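How Muscles Get Stronger

Your body has more than 600 muscles. Some of them work without you thinking about it, like your heart. The ones that move your arms and legs are called skeletal muscles, and those are the ones bodybuilders train.

A skeletal muscle is made of thousands of thin strands called fibers. When your brain sends a message down a nerve, the fibers shorten and the muscle pulls on a bone. Muscles can only pull. They cannot push.

That is why many of them work in pairs. Bend your elbow and feel the front of your upper arm. The muscle that gets hard there is the biceps. Now straighten your arm against a table. The muscle at the back, the triceps, is doing the work this time.
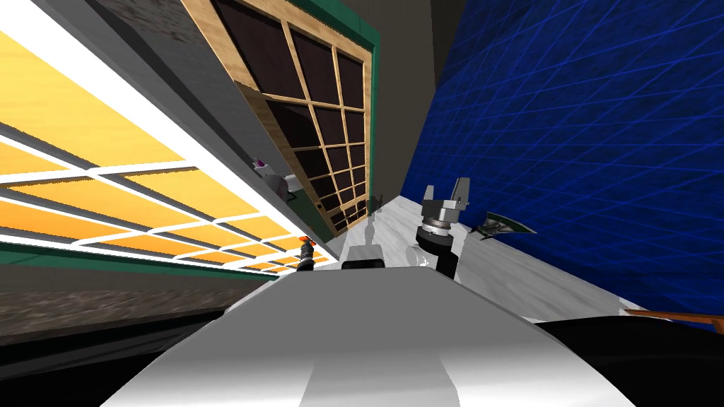
A robot gripper with two short metal fingers, in a computer-made picture.

When you lift something heavier than you are used to, the fibers are put under strain. Afterward the body repairs them and adds a little extra protein. Do this again and again for months, and the fibers get thicker. A grown-up bodybuilder has fibers much thicker than most people's.

Children who exercise get stronger too, but in a different way. Before the teenage years, most of the change happens in the nerves. The brain learns to switch on more fibers at once, so you can climb or jump better even though your arms and legs look the same.

Muscles need three things to grow: work, food and rest. Beans, eggs, fish, milk and meat all have protein in them. Most of the repair goes on while you are resting, so lifters do not train the same muscles hard every day.

Shiyu Gu coaches a beginners' class in Drunwood every Wednesday. New members must be 16 to use the barbells. Younger ones do push-ups, squats and rope climbing, with 2 minutes of rest between exercises.

Words to know
Fiber: a thin strand inside a muscle.
Nerve: a pathway that carries messages to and from the brain.
Protein: a part of food that the body uses to build and repair itself.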